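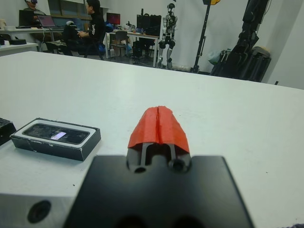 Attachment 1: gripper view, black box on the left side of the table

Ticket: box-into-tray task, left arm keeps fumbling the pickup
Product: Bamero two-arm bench
Opened by: me (Wallstead site)
Status: waiting on reply

Hi all, me again! I'm supposed to tell our packing folks whether two arms can take over one dull little job, which is picking up a flat black box and setting it down in a tray. A person does it while chatting about lunch. We've been at it on and off since September and I'd like to either get it going or say no with a straight face.

What happens: the left gripper goes to the end of the box, closes, lifts a little, and then the box tips down at the far end and slides out. Sometimes it makes the trip fine. I can't find a pattern, which is driving me nuts.

What I've tried so far:

Re-ran the hand-eye calibration on both arms. No change that I could see.

Slowed the close speed way down. Slightly better, but then the whole thing takes so long you could have done it by hand and gone for coffee.

Moved the grasp point in toward the middle. It holds better when it gets there, but now the arm hesitates over the box and backs off. 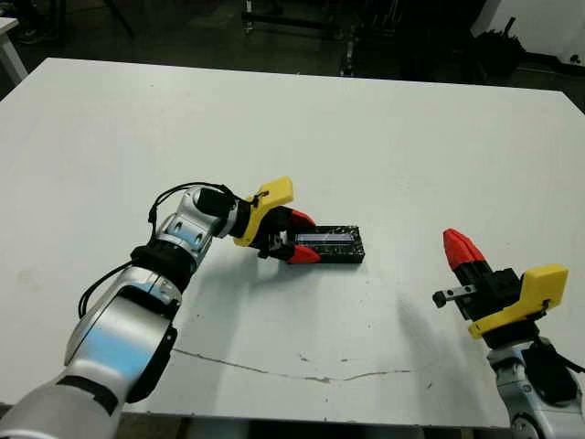
My best guess is the end grasp. The box is long and flat, and with both fingertips way over at the left end there's a lot of it hanging out to the right with nothing under it once it leaves the table. The right arm just waits with its fingers up while this goes on. Could it come over and support the other end? I know that's a different policy and not a settings change, but I figured I'd ask (a person would use their other hand without thinking about it).

Second guess is the shiny top. It throws little streaks of light back, and I wonder if that's messing with where the software thinks the edge is. I put matte tape over a spare box and got 3 good pickups in a row, then 2 drops, so who knows.

Reply from Mélanie Doucette, Lulidbridge support, January 2026:
Thanks for the detail. Please check the force limit in the gripper profile. The default is 200 and it sounds like yours may have reset after the update. Also send the log from one good run and one bad run, with the start position of the tray in each.

Me again. You were right, it had reset to something lower! Put it back to 200 and the sliding is mostly gone. So, yay, but now I've got the next problem, which is the tray. 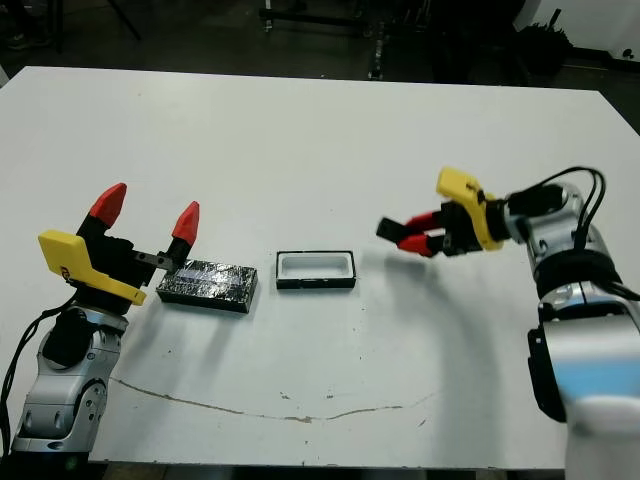

The inside of the tray is a pretty close match to the box, so there isn't much room to be off. When the box comes in a little crooked, one corner rides up on the rim and the arm lets go anyway, like it's done. It reports success every time! A person would feel that and give it a nudge. Is there any way to have it check before it opens the fingers, or at least press down and see?

I also tried the Devadiga placement add-on with the search radius turned up. It wiggles the box around the rim for up to 1000 steps and then gives up, and half the time it shoves the tray along with it. Should I be holding the tray with the right arm? I could also screw it down, but then we're back to building a fixture for every product and my boss will ask why we didn't just buy a fixture.

Logs are attached, one good and one bad, tray position noted in both. Please leave this open. What I need next is the support-arm question and the check-before-release question, in that order. For now I've told packing to keep doing it by hand.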